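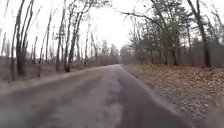
Road at Jarnalham, the straight part between the trees.

Ticket subject: Ride shows a straight line across the woods, distance is too short after upload
Product: Poketti app with Chidiac bike computer
Opened by: Arif Ranasinghe
Category: Sync and upload
Status: Solved

Description of the problem

Good morning. I use the Chidiac bike computer on my bicycle. After each ride I send the file to the Poketti app on my phone, and the app uploads it to my Grodeo account, where my cycling club keeps the common map. For a long time this worked without any problem. Since the beginning of December the rides arrive in Grodeo with a piece missing. The map draws a straight line from the bridge to the end of the woods, as if I flew over the trees, and the total distance is too short.

The ride I will use for this ticket is the Jarnalham loop. I know this loop very well and the distance is always the same, so it is a good one for testing. On the screen of the Chidiac the distance is correct. In Poketti it is also correct. In Grodeo it is short by almost 1,000 meters.

I looked inside the files with a text editor. I am not a programmer but the format is easy to read, there is one line for each recorded point. The file from the Chidiac has 784 points. The file I downloaded back from Grodeo has 623 points. The missing points are all one after another, in the woods. Before and after them everything is the same.

I have already done these things before writing to you:

Restarted the phone and the bike computer.
Removed the ride from Grodeo and uploaded it again. The same piece was missing.
Logged out from Poketti and logged in again.
Checked that the phone has free space. It has plenty.

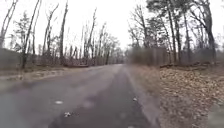
My first thought was that the satellite signal is weak in that part, and I almost did not write to you for this reason. But if the signal was the problem, then the points would be missing in the first file also, and they are there. I opened several of them on a map one by one and they lie correctly on the road. Also the leaves are down in this season, and in summer, when the trees are full, I never had this trouble on the same loop.

I would like to know two things. Where do the points disappear, and can my old rides be repaired? The club counts the distance of each member for the whole winter, and I would not like to be at the bottom of the list for a wrong reason.

Thank you for your help.
Arif Ranasinghe
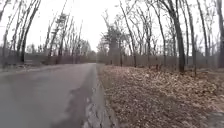 Manuela Grasso: Hello Arif, thank you for counting the points, this saves us a lot of time. I compared the original file with what our server received. The points were already gone when the file arrived, so Grodeo did not remove them. Something happens on the phone between saving the ride and sending it. Could you please tell me which setting you have under Upload, "Original" or "Compact"? And did you change anything on the Chidiac before the problem started, for example the recording mode or the clock?

Arif Ranasinghe: Hello Manuela. The setting is "Compact". I did not choose it, I think it came with the last update, because I don't remember this menu from before. On the Chidiac I changed nothing in the recording mode. About the clock I am less sure. In the settings I now see that "Set clock automatically" is on. It is possible that I turned it on when I replaced the battery.

Manuela Grasso: Please look at the time written in the last point before the gap and in the first missing point. Is the second one earlier than the first?

Arif Ranasinghe: Yes! I did not notice this because I was looking only at the coordinates. The time goes back by a small amount, and after that it continues normally. I checked another ride with the same problem and it is the same there, the time jumps back exactly where the straight line begins.

Manuela Grasso: Then I believe we have it. The bike computer corrects its own clock in the middle of the ride. The "Compact" option in Poketti expects every point to be later than the one before it. When it finds a point with an earlier time, it drops points until it finds one it can accept, and in your file it is a long piece. "Original" does not check this. The check should be more patient and I have reported it to the developers. For now, please try the two changes separately so that we know which one helps you. 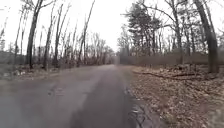

What I tried, and the results

Test 1. Upload set to "Original", clock setting not changed. I sent the old Jarnalham file again. In Grodeo it now has all 784 points and the road through the woods is drawn with its small bend. The distance is the same as on the Chidiac.

Test 2. Upload set back to "Compact", and "Set clock automatically" turned off on the Chidiac. For this I needed a new ride, so I went on Wednesday after work, the same loop in the same direction. The whole ride arrived, without a straight line. The file was smaller than with "Original", but I could not see any difference on the map.

Test 3. "Compact" again, with the old file. The piece was missing again, as Manuela expected, because the wrong times are already written in it.

Repairing the old rides

For other users who find this ticket: delete the ride in Grodeo first, and only then send it again with "Original". I did it in the wrong order with one ride and Grodeo kept the short version, because it thought the new one was a copy. Also please write down your comments before you delete — they do not come back. The title of the ride came back in my case, but the photos I had to add again by hand.

Manuela Grasso: Thank you, Arif, I have added the note about the order to our help page. I recommend that you stay on "Original" until the correction is released. You can leave the automatic clock off during the winter, but then please check the time now and then, the Chidiac clock can be a little slow in cold weather.

Arif Ranasinghe: I will stay on "Original". All my December rides are repaired now and the club list shows the correct distance. From my side the ticket can be closed. Many thanks for the patience with my long messages.

Ticket closed by Manuela Grasso. Linked to: Poketti, Compact upload, points dropped after clock correction.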